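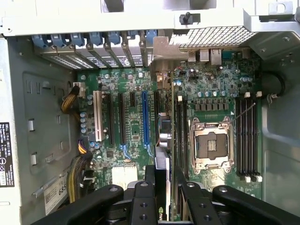 Rurnwood Hardware Bench Team

jusano-parts: data card

Version 4, Aug 2, 2024. Maintained by Mebrat Negash.

Jusano is a collection of close-up pictures of desktop computer parts, both inside a tower and laid out on a mock motherboard base plate. It holds 3,412 images. Of these, 2,986 have part labels and the rest are unlabeled.

Labels used

Inside the tower: pci_slot, pcie_slot, slot_cover, retention_clip, graphics_card, power_connector, rear_port, cable.
On the plate: processor, socket_frame, memory_module, memory_holder, drive_caddy.

Slot labels go by type only. Color is a separate field – the long blue PCIe slot is pcie_slot with color set to blue. A retention clip is labeled apart from the slot cover it secures. Memory holders get their own label whether or not a module is in them.
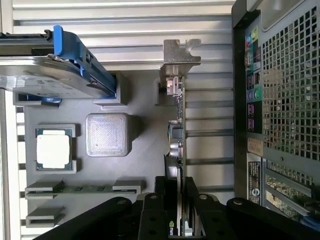

Tondora asked whether a caddy and its handle should be one label or two, as the handle is what people look for first when they pull a drive. They are one label for now. A split is planned for October.

Known gaps

Text on drive labels is not transcribed. Cables that pass behind a card are labeled on the visible part only. The Kahsay folder has 60 images with no color field – filter these out before sorting by color.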